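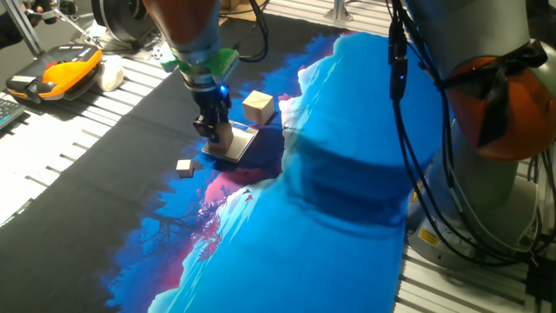
Blocks on the printed mat, landscape design.

Re: mat prints and block finish

Replying inline, as there were two separate questions.

> We are choosing between the plain gray Cenitz mat and a printed
> one. Does a busy print cause trouble with edges? And do you
> seal your blocks or leave them bare?
> El Fassi workshop

On the print: it depends where the block sits. Pale wood on the black and navy areas gives a clean outline under any lighting we have tried. The pink and cyan areas are worse, especially where two colors meet, so a block edge that lands along a color boundary is harder to pick out. Shadows on the cyan also read darker than you would expect. If you order a print, ask Pikier for the proof at full size and lay a block on it before you approve anything.

Fabric wrinkles. Ours came folded and the creases took 16 days under weight to settle. Roll it face out on a tube and most of that goes away. The edges still curl a little, and tape leaves residue.

On finish: we leave the wood bare. Sanded with 200 grit, corners broken by hand, no oil. A sealed set from Jonach picked up glare on the top face and we stopped using it. Bare wood does get dirty — a light pass with the same paper fixes it.

Sizes matter more than finish, in my opinion. Use at least two sizes that cannot be confused at a glance, and set some of them down at an angle. A set that is always squared to the mat tells you very little.

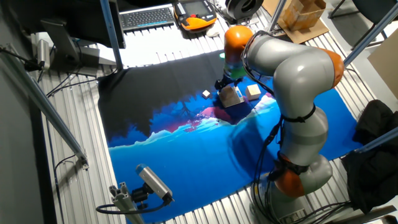
El Fassi: Thanks, that settles the finish. We have 30 blocks cut already and will leave them bare. Is the mat washable? Ours will be out every day and I would expect the dark areas to show dust first.

Cold water, no spin, dry flat. They do show dust. A lint roller is enough between washes. The part number on our invoice is 607 if you want the same fabric weight.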